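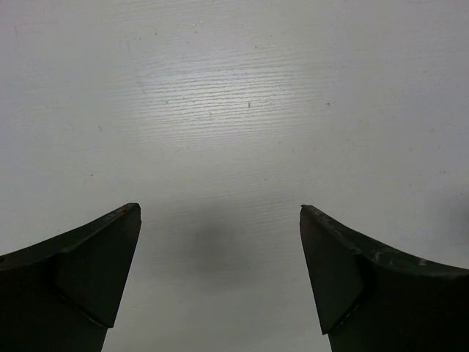
Premwood is a set of 748 short recordings of tabletop sorting and clearing, made at one table in the Warnov workroom. Each folder covers one task, from setting out to putting away. The tabletop is flat and white with a faint wood grain, and the same top was used for every task. Lighting was left as it was on the day.

Contents

tasks.csv: task name, folder, length in seconds
clips/: 2 files per recording
notes.txt: remarks on spills and restarts

Most clips run over 80 seconds. Folders numbered 200 and up were relabeled on 10 Jul 2023, so older file lists won't match.

Send corrections to Siu-fong Tsao.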